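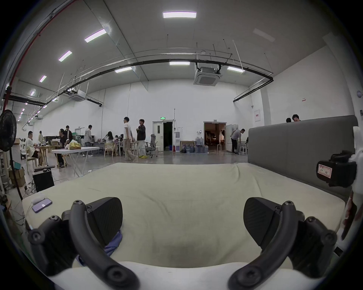

**Hall rules, second go**

Quick one before everybody scatters. The hand-held gripper rules got rewritten in October, after the Ní Chonaill people asked (fairly) why our cloth sessions and theirs couldn't be put in one pile. Different opening widths, different starts, half the notes missing. So now there's one sheet. It's called Wivurness 5 and it replaces version 4, wich you can bin.

What's changed:

- Jaws fully open at the start of every take. Both hands. Hold it, then move.
- Check the lights before you log. No light, no take.
- Phones off the work surface. Mattress counts as a work surface!! So does the floor cloth.
- Walkways stay clear of cables. Tape or reroute, don't step over.
- Warning labels stay on and stay readable. Peeling one = tell the desk, get a new one, same day.
- Max 100 takes per person per shift, then swap. Wrists.

Limit used to be higher. Two complaints about sore thumbs, so down it went. Zotix wanted it lower still and we may end up there by spring.

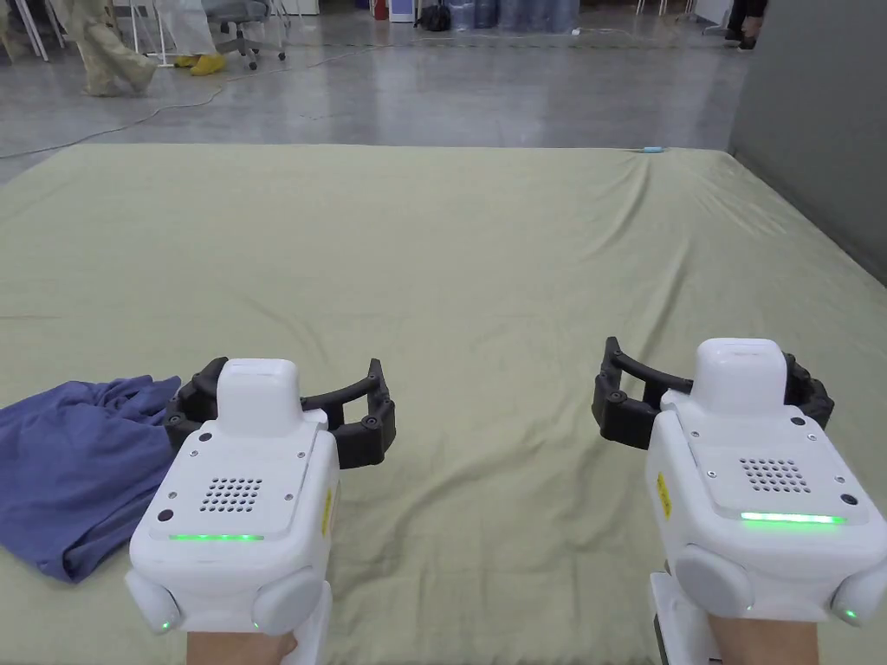 Issue 6 | Hall & Floor | page 5

Floor work gets its own paragraph this time, as the old sheet pretended everything happened at bed height. Cloth goes down flat, wrinkles are fine, don't iron the thing. One garment at a time, dropped and not arranged. If you've placed it nicely, pick it up and drop it again. Both grippers in view before you reach for anything. Anyone crossing the hall goes round the cloth, never over, and that includes visitors and us.

Kneeling pads: yes, order's in. No, don't know when.

On logging. Iltano went through the last batch, 1278 takes, and the most common fault by miles was the blank "surface" field. Please fill it in. "Mattress" or "floor cloth" will do, nobody wants an essay. Failed grabs get logged too. Don't delete them, don't redo them under the same number. A dropped sleeve is a perfectly good take so long as it's marked as a drop.

Still being argued over: if one person can run a left and right pair for a whole shift, or if pairs should have a shorter limit then singles. Comments to the desk, in writing, short. Printed copies of the sheet are by the sign-in book and the old ones should be gone by the time you read this. If you see a version 4 anywhere, take it down.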